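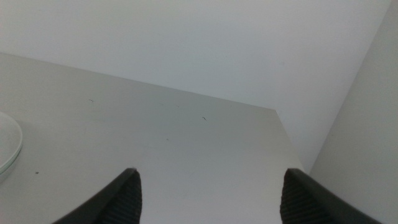

What happens to the people when part of a job gets automated? Mostly they keep the job and the job gets rearranged around them, and that rearranging is what I want to talk about today.

(Pause here, let people sit down.)

Quick intro. I run the plate line at Flastside, the kitchen supply and rental side of Skatero. We clean, sort and send out dishes for events. On a busy October night that's 500 place settings, and until last year every plate was sorted by hand. I did it myself for 3 years, so I'm allowed to complain about it!

Then we got the arm. We call the whole setup Stemby, after the software (I still forget which part is the software). Plates go on the table, the arm picks them up with two fingers, and it sorts them.

What changed first was the boredom. Sorting used to be a thing you did while talking to whoever was across from you. Now one person looks after the arm, and for the first few weeks that person had no one to talk to. We hadn't thought about that at all. It came up at a break, over coffee, and we moved the packing bench closer so the two jobs sit side by side again.

Second thing, sore wrists. Way fewer complaints. I'm a little careful here, it's one shift in one building, but I'll take it.

Third, who gets asked. The folks who had sorted plates for years knew which rims are a pain to grab and which colors disappear against a white table. The installer from Dobson spent nearly 45 minutes with them and rewrote half his plan. Best meeting we've had (and I hate meetings).

(Slide: green plate, white plate, gray plate. Ask the room which one they'd teach first. Let them argue a bit.)
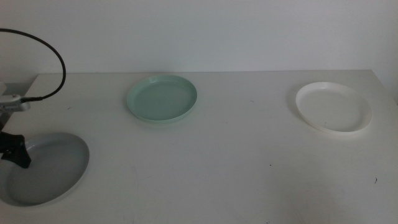 What I'd do differently

Tell people earlier. We told them when the crates showed up, and the rumors had been going since summer. Put the pay question up front too. Our arm minders got a new grade in the end, but they had to come and ask for it, and I'm still embarrassed about that.

Then take questions. If it goes quiet, tell the story about the packing bench again with the drawing on the whiteboard.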